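Storage help ticket - replacement bin for the orange balls
Status: open, waiting on shop
Product: Talletti clear bin, long and shallow

Hi again, me with the bin question. I bought two of these from Grutcombe in May for the games cupboard, and the lid on one won't click shut at the handle end. It goes down fine at the other end, then pops up the moment I let go. Very annoying!

What I've tried so far:

Washed lid and bin in warm water, dried both, tried again. Same.
Swapped the lids over. The bad one stays bad on either bin, so I'm fairly sure it's the lid.
Left it overnight with 6 heavy books on top - better at breakfast, popped up again by lunch.
Turned it end to end. No change at all.

Your last reply asked whether I was overfilling it. I really don't think so, it's only meant for the orange balls, and they sit well below the rim (the Mallow tub they used to live in was half the size and coped).
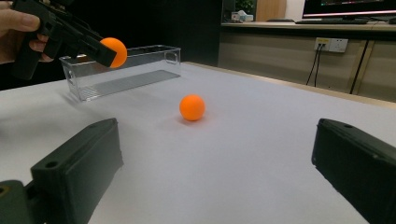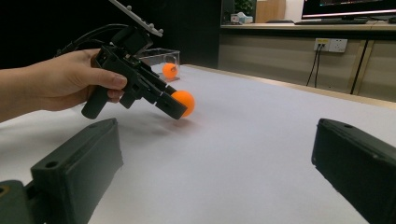 Te Moana, May

Both show the size of ball I mean, at the white table with clear plastic nearby. I've measured the lid too, and it's bowed by nearly 2 mm along the short side, which I'd guess is the whole problem. The good one lies flat.

Could you send just a lid? I'd rather not post the whole lot back when the bin itself is fine - the postage form wants the parcel under 65 cm and I haven't got a box that shape. Happy to pay for the lid if I must.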